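**Robotic PC teardown kit: the Anance bench bundle**

Members who refurbish or strip desktops in volume have been asking about the Anance bench bundle, which Nulta has carried since February. It's sold as a cell you bolt to your own table: mounts for an arm, a two-finger gripper, a small wrist camera, a fixed overview camera, printed fixture trays and the Holovko task software. You supply the arm and the computers.

The base price is $400 a month on lease, with a minimum term of one year. Extra trays are $77 each. Tray files are included if you have a printer and would sooner make your own, and the grey filament ones we tried held up fine.

The tray is the part worth paying attention to. Each holder has a taught position in Holovko, so a memory module or processor comes out of the tower and goes to a known spot, or goes back in from it. Teaching a new case layout took Noemí Quintero most of a morning. After that, a second tower of the same model needed only a short alignment check, provided it was laid on its side against the stops.

Wrist camera pictures can be saved with each job. For anyone who has to record part numbers and power supply ratings before parts are sorted, that saves some typing. Glare off metal housings is a nuisance, so budget for a diffused lamp. The lease doesn't include one.

Two limits to note. The gripper handles small rigid parts well, but cables still have to be moved by hand. The software is also fussy about case colour, and Nulta recommends extra light for black interiors.

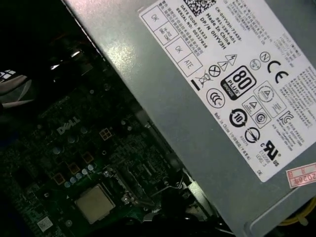
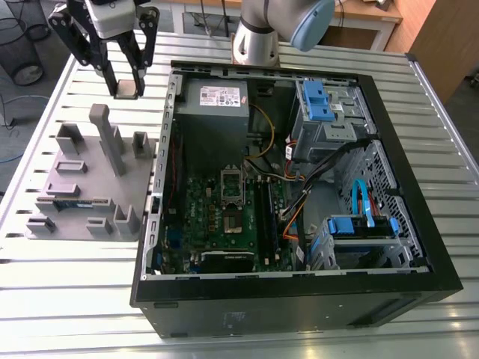

Maksym Maksymiv wrote in to say the lease is poor value for a shop doing fewer than 300 towers a year, and that he'd want the Holovko licence offered separately before signing. He also asked whether the trays fit a Jokia arm base. Nulta's answer is that they do, with an adapter plate at $295, and that a separate licence is being looked at.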